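Data Collection Operator, Handheld Grippers (Part-Time)
Turnura, Carnomthorpe site
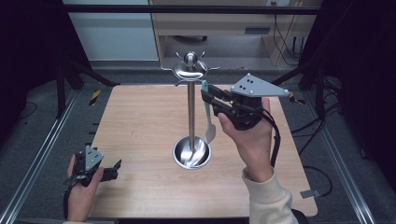
Two-gripper station, utensil stand task: spatula held in the right gripper.

Turnura records manipulation demonstrations for customers who train robot arms on household work. We are adding operators to the day shift at Carnomthorpe. The job is done by hand: you hold one gripper in each hand and carry out a short task on the tabletop, and the motion of both grippers is logged along with video. A smaller share of the work is remote control of a two-arm cell from a console.

The task set for this intake is called Durnonico. It covers hanging, sorting and putting away kitchen items. The set holds 3,408 accepted demonstrations so far and remains open.

Duties
Record demonstrations to a written task sheet, at the pace given on the sheet.
Reset objects to the listed start positions between takes.
Mark each take as accepted, failed or recovered. A dropped object that is picked up again within the same take is marked recovered.
Run the calibration check at the start of each block and after any change of gripper fingers.
Report loose cables, worn finger pads and tracking loss to the shift lead.

Requirements
Steady use of both hands. Left-handed applicants are welcome – most tasks exist in a mirrored version.
Able to stand at a table for blocks of 50 minutes.
Able to read and follow written instructions in English.
Normal or corrected vision.
No robotics background is needed. Experience in assembly, lab work, sewing or instrument repair is useful and should be mentioned.

Hours and pay
Shifts are 16 hours per week, split over three days, with a paid break after each block. Pay is hourly and is stated in the offer letter. Training lasts 7 shifts and is paid at the full rate. Operators who complete 500 accepted takes may apply for console work, which has its own test.

Selection
Applicants who pass the first screening are invited to a bench trial lasting almost an hour. The trial uses three tasks, one of them two-handed. Radu Ursu runs the trials and scores them on completion, smoothness of motion and correct marking of failed takes. Speed is not scored.

To apply, send a one-page resume and your available days to Oi-ling Chung in operations, with "Durnonico operator" in the subject line. Technical questions about the stations go to Kuo-hua Kwok. Applications close at noon on the last Friday in January. Training starts the following month.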